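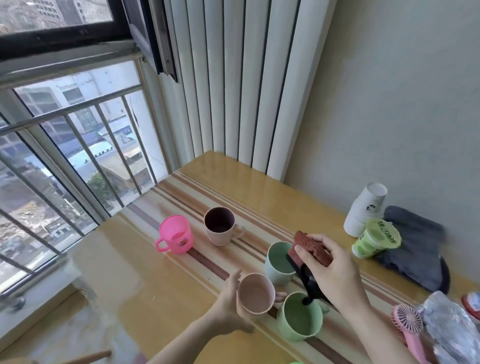 Home News Business Opinion Events Contact

Plunex wants to wash your mugs. First it has to pick them up

Last updated August 28, 2024
46 comments

Nithin Iyer would like me to stop using the word "robot" for a minute.

"People hear it and they picture the finished thing," he says. "Then they come up the stairs and it's a guy and some mugs."

It is, in large part, a guy and some mugs. Plunex held its first open day in Tokcombe this month, up two flights in a building it shares with a sign printer and a dentist, and what the public was invited to see was a table beside a window, a few pink and green mugs, and people practicing with them by hand. Pick up, tilt, put down, move along one. There was a sign-up sheet for a newsletter. There was a talk, which ran long.

Iyer runs the demonstrations, and before that he sold kitchen equipment to hotels, and it shows in how he handles a question. He lets you get all the way to the end of it. Then he agrees with the part he likes.

I asked him when a cafe in Tokcombe would be able to buy a machine from Plunex that clears a table.

"I think it's a great thing to want," he said.

I asked again.

"October is when we start the next stage. I'm not going to give you a sale date. I've seen what happens to companies that give sale dates."

The product, when there is one, will be called Manole. It is supposed to collect cups from tables, empty what's left in them, and load them into a rack. Iyer talks about it in the present tense. Manole does this, Manole likes that. I pointed out that Manole does not do anything yet, and he took it well, and then said that Manole prefers a mug with a proper handle.

What visitors can watch today is the part that comes before. Someone handles the mugs over and over so that there is a record of how it's done, and software is trained on the record. Iyer says the company has 600 hours of this so far and wants 1,000 before October. I asked what happens at 1,000 that doesn't happen at 600.

"It gets better at the mugs it hasn't met."

How much better?

"That's what we find out."

To me that sounded like a plan to keep going until somebody is impressed. Iyer laughed at this, but he didn't say it was wrong. "You have to pick a number," he said. "If I'd told you 1,200 you'd have asked me why not 1,300. We picked one we could afford."

He is more convincing on the small stuff. I had assumed mugs were chosen since they're easy, and he shook his head before I'd finished saying so. A mug can be facing any way at all. The handle is the useful part and it might be around the back. The inside can be darker than the outside, which he says causes more grief than you'd expect when a computer is trying to work out where the rim is. Plastic slides around when you nudge it and china mostly doesn't. A shiny table throws the light back up. He'd been asked by one visitor why they don't use a plain table in a plain room with the blinds shut.

"I could get you a beautiful demo in that room," he said. "Beautiful. And then you put it in a cafe in Fatthorpe with the sun coming in and it's lost. I would like to have the embarrassment now."

I wrote that down because I believed it. I also wrote down that a company which hasn't shown a finished machine has a strong interest in telling people that the mess is on purpose.

Tharun Chettiar was less inclined to give them credit for the mess. He has repaired dishwashers and ice machines in Fatthorpe for most of his working life, and he drove over for the open day on his own time and stood with his arms folded through the whole talk. I found him afterward by the coats.

"I came to see it clear a table," he said. "I'd have been happy with one table."

What did he make of what he saw?

"It's people moving cups. They're careful, they're doing it properly, I've got nothing against them. But I can see people moving cups at my sister's."

Chettiar's main worry isn't about jobs, although he was asked about jobs twice while we were talking, by strangers, as if he'd been put there to take the question. He thinks about who gets the phone call. Every machine he looks after was sold by somebody with a nice shirt (he glanced over at Iyer, who was wearing a nice shirt) and every one of them ended up full of lime, or lemon pips, or on one occasion a child's sock.

"They've got a table with mugs on it. Fine. Where's the tea bag stuck to the bottom? Where's the napkin somebody's stuffed down inside? You pick that up, you tip it out, the napkin stays where it is and the tea goes past it onto your shoes. I want to see them practice that."

I put the napkin to Iyer. He said napkins were on the list. I asked to see the list and he said it was more of an internal list.

I asked him about saucers.

"Also on the list."

Spoons?

"Spoons are near the top."

He did give me one straight number, and I'll pass it on, though I have no way to check it. In the company's own tests, run with the door closed, the software has gone nine mugs in a row without a drop. I asked what happened to the tenth. He said it was a very light mug and it left the table sideways.

"You didn't have to tell me that," I said.

"You'd have asked."

I would have. I also asked why the test wasn't part of the open day, given that a mug going sideways off a table is a good deal more fun to watch than a slide about labor costs, and would have brought in a bigger crowd. For once he didn't have something ready. He said the decision was made above him, that there had been a discussion, and that he'd been on the losing side of it. He thought visitors would forgive a dropped mug. Somebody else thought they'd film it.

Both of those are probably right.

There's a habit in this business of showing the public either a polished video or nothing at all, and Plunex deserves a little credit for doing neither. You could walk up to the table. You could ask the people working there anything, and they answered in plain terms. A woman ahead of me wanted to know if it got boring, and the young man she asked said yes, very, and that he listened to cricket. I learned more from that than from the talk.

But an open day is still a sales event, even with nothing on sale. By the time I left, I'd heard "when Manole is in every cafe" from three different people who work there, none of whom could tell me how much it would weigh, what it would cost, or if it would fit between two tables set as close together as they are in any cafe I've ever paid rent near. Iyer says the width is settled. He wouldn't say what it was settled at.

I asked him at the end what would make him give up on it.

He thought about that one, and looked out of the window for a bit.

"If the people doing it by hand stopped getting it right, I suppose," he said. "If it was hard for us too, in some way we'd missed. But it isn't. You and I can both pick up a mug without looking. I can't make my peace with a thing being that easy for me and that hard for a computer. It annoys me."

And the cafes? Had any of them asked for this?

"Two have."

In Tokcombe?

"One in Tokcombe. One's my cousin's."

Chettiar was still in the parking lot when I came down, eating a sandwich in his van with the door open. He said he'd put his name on the newsletter sheet. I was surprised and told him so.

"If they do build it, somebody's going to have to fix it," he said. "I'd like to know what screws they're using."

Plunex says it will hold a second open day once the October stage is under way. I've asked for it to include a napkin.

31 shares
More from Business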